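4.2 Setting up the child themes
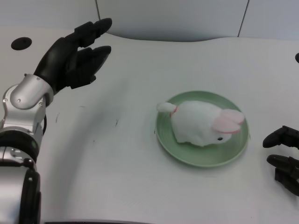

Figure 3. Robotic hand above a white tabletop, with a plush rabbit on a green plate.

I should say up front that I went into this part of the study with a soft spot for child themes (I've been building sites with them for years), so Delwyn Wihongi ran the grading and I stayed out of it. We gave each of our 26 site owners the same parent theme, Fallbridge, on a fresh install, and asked them to change three things: the header color, the footer text and the width of the blog column. Half of them, 13 people, got a ready-made child theme called Cloninberg. The other half worked straight in the parent theme's files, the way an awful lot of people still do!

Everybody had 60 minutes and the same help file. I wrote that help file myself and I'm still a little embarrassed by the part on menus, which Jade Caron had to rewrite after the pilot in February. The old version told people to open a settings page that had moved two releases earlier. Oops.

The header color gave hardly anyone trouble in either group. The footer was another story. In Fallbridge the footer text sits in a template file, and the child theme group had to copy that file over before touching it. Several of them edited the parent copy by mistake, saved it, and then sat there reloading the page and wondering why their own copy wasn't doing anything. Tanner Friesen had warned me this would happen, and I'd told him the help file covered it (it did, on the last page, in a footnote).

Then we pushed a theme update to every site. As you'd expect, the people who had edited the parent files lost their changes, and so did the child theme folks who had strayed into the parent footer. What I didn't expect was how many of them blamed the hosting company for it. We come back to those comments in Section 5, together with the survey that Cyrill Kaufmann sent to about 1000 Proseo forum members, where the same complaint shows up again and again under the heading "server problems."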